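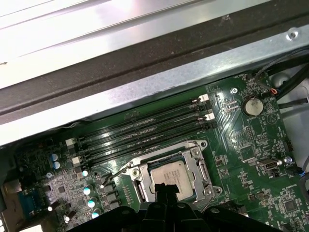

Desktop case, side open. Green board, memory slots empty.

July 2022

Stock room humidity and board storage, Mesmont building

Second round of readings from the Jendley loggers. The first round, from May, was discarded: the logger on the upper shelf had been set against the heating pipe and read dry throughout.

Loggers now stand on the bottom shelf at the north wall, on the middle shelf by the door, and inside one closed Sternik crate. Interval 4 minutes. Clocks set against the office machine before starting.

North wall peaks at 70 % RH, always between closing time and early morning, when the ventilation drops to its night setting. Door shelf peaks at 56 % and follows the corridor closely. The crate lags both by several hours and its curve is much flatter. The lid seal is worn on one corner, so I expected worse.

Bags: the indicator cards in the older batch had gone pink on the north wall shelf. The same batch by the door was still blue. Cards from the Orbán delivery are of a different type with three spots, and the first spot had changed on most of them. I have not mixed the two kinds in the table.

Desiccant sachets weighed before and after drying in the small oven. Balance drifted during the first set, so those weights are struck out on the sheet. The second set is usable. Sachets from the north wall lost clearly more on drying than the door ones. Left overnight in an open tray they took most of it back.

Moved so far: all bare boards off the bottom shelf, into crates, lids down. Connectors and cable stay where they are. There are 200 new bags on order, heavier film, zip and heat seal.

Open points:
Night ventilation setting. Asked building services whether it can be raised in this room alone. No reply yet.
Cold spot behind the north wall shelf, low down near the skirting. Needs a surface thermometer, ours is out on calibration.
Crate seals. Try foam strip on the worn corner before buying lids.
Logger by the door loses its last few readings when unplugged. Stop the run first, then unplug.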